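How to Clear Out and Reset a Shared Work Table

A shared table collects things. Someone sets down a bottle, someone else leaves a stack of mail, and after a month there is no room left to work. The method below takes an afternoon the first time and very little time after that. It was written for the long table in our workroom at Preneswood, but it suits a kitchen table or a craft bench just as well.

What you need

2 large boxes
A trash bag
Masking tape and a marker
Dish soap
Microfiber cloths
A bucket of warm water

Step 1: Take everything off

Move every item to the floor or to another surface. Do not sort yet. If you sort while you clear, you will stop halfway to read old papers. Unplug chargers and lamps before you move them, and coil each cord with its own device.

Step 2: Sort into the boxes

Label one box "stays in this room" and the other "goes somewhere else." Trash goes straight into the bag. Small containers are the slow part. Check the label on each one, check the date if it has one, and tighten the cap before it goes in a box. Anything without a label should be set aside until someone can say what is in it. Do not pour unknown liquids down the sink or mix them together.
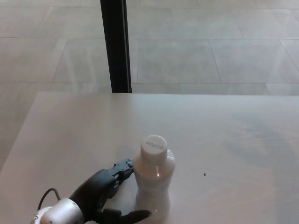

A small plastic bottle on the tabletop.

If two bottles hold the same product, finish the older one first. Write the date you opened it on a strip of masking tape and stick it to the side. We started doing this in August and have bought fewer duplicates.

Step 3: Wash the surface

Add a small squirt of dish soap to the bucket. Wring the cloth out well and wipe from the back edge toward the front, in overlapping passes. Rinse the cloth often. Go over the table again with plain water to take off the soap, then dry it with a clean cloth. Light surfaces show streaks, so change to a fresh dry cloth when the first one gets damp.

For tape residue, lay a warm, damp cloth over the spot for a few minutes and rub with your thumb. Avoid scouring pads on a matte finish. They leave shiny patches that do not come out.
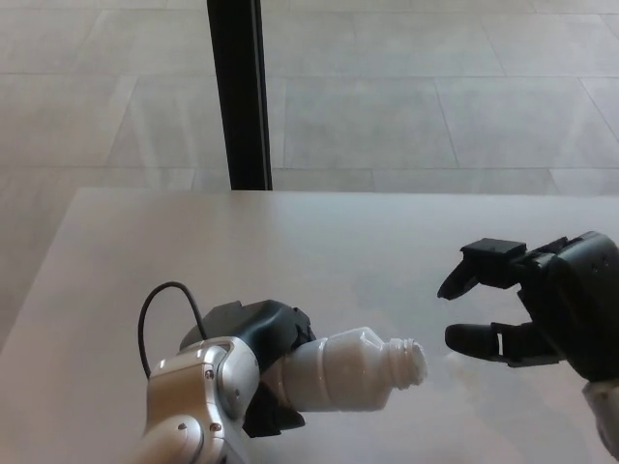 Sweep under and behind the table before anything goes back. Crumbs and paper scraps gather along grout lines and around table legs, and they are easier to reach while the boxes are out of the way. A stiff hand brush works better than a broom in narrow joints.

Step 4: Decide what goes back

Set a limit. Ours is 8 items, counting the lamp. Put back the things used every day, then stop. Weekly items go on a shelf within reach. We use a Bomero shelf unit, 80 cm wide, with the heavier things at the bottom.

Step 5: Keep it that way

Wipe the table at the end of each day. Leave one empty tray for things that have no home, and empty it when it fills up.

Last updated 26th March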